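Bekby open day, quick notes before I forget it all

Got there 11 in the morning, Sunday, later than planned. Parking in the field behind the old dairy, already half mud. July and still mud. Wear boots if you go next year.

For anyone who doesn't know it, Bekby is the old brush works on the river. Most of it shut years back and the buildings got let out one at a time - potters, a bike frame builder, a bakery, a print shop, a few outfits that work behind closed doors most of the year. Once a summer everybody opens up and you wander. Free to get in, 5 dollars for the map. Buy the map. The numbering on the doors makes no sense at all, unit 9 is upstairs from unit 30.

Started with the print shop. Lurdes Amaral runs it, two presses, one of them from her grandfather's shop. She was pulling posters for kids, one after another, ink up to her elbows, talking the whole time. Learned more about paper grain in ten minutes than in my whole life up to then. Bought a card with a heron on it. The heron is slightly crooked and I like it better for that.

Then the bakery, which was a mistake before lunch becuase I ate lunch. Leitão does a dark rye with caraway and a flat potato bread they sell by the slab. Line out the door. Jaime Cunha was on the oven and let people stand at the hatch to watch him load. Very hot in there. He said they bake 287 loaves on a normal Saturday and he'd quit counting for the open day. Potato bread gone by one o'clock, so go early.

The river walk tour. Sign up at the gate, groups of a dozen or so, Gunārs Jaunzems leads it and he worked here as a boy when it was still brushes. Best thing of the day for me. He showed us the sluice, the wheel pit (no wheel now), the long shed where they sorted the bristle. Said you could smell it from the church. Told us about the flood that took the footbridge and how they floated the finished stock out on doors. Half the group asked him things at once and he answered every one. Runs long, they say forty minutes, ours was well over an hour. No shade.

Potters next. Clarnach pottery, ground floor, cool and dim in there and thank goodness. Seconds table had mugs with a green glaze that goes almost black at the rim. Got two. Lorena Gaete let my nephew have a go on the wheel, he made something. We are calling it a bowl.

Skipped the bike place, too crowded. Sorry to miss it, heard good things.

Upstairs units were quieter. A bookbinder, a woman who repairs accordions (door shut, note said back soon, she wasn't), then Urneo at the far end with the white tables. Bright room after all those dark stairs. I stayed a bit, then my nephew wanted ice cream. Stairs up there are steep and there's no elevator that I could find, worth knowing if you've got a stroller.

Ice cream was from a van in the yard. Fine. Pricey.

Left at four. Legs gone. Would have stayed for the band but the dog was home alone.

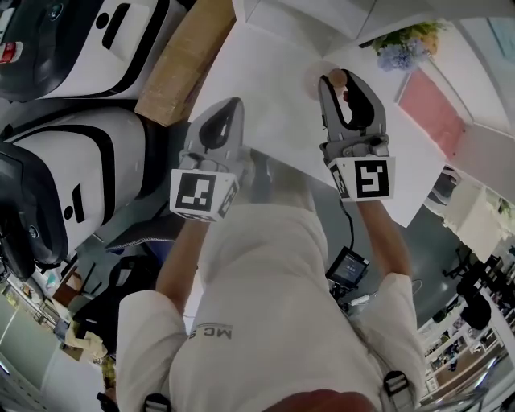
Comments

Cyprian Bielecka
The accordion lady did come back, around half past two! She played for the people on the stairs. You must have just missed her.

rivermum
Is there a bathroom with changing table? We gave up last year.

potato_bread_fan
100 percent agree about going early. We got there at noon and got the last slab, felt bad for the man behind us. Not that bad.

Dot
My dad worked in the bristle shed too. Did Gunārs tell the one about the goat?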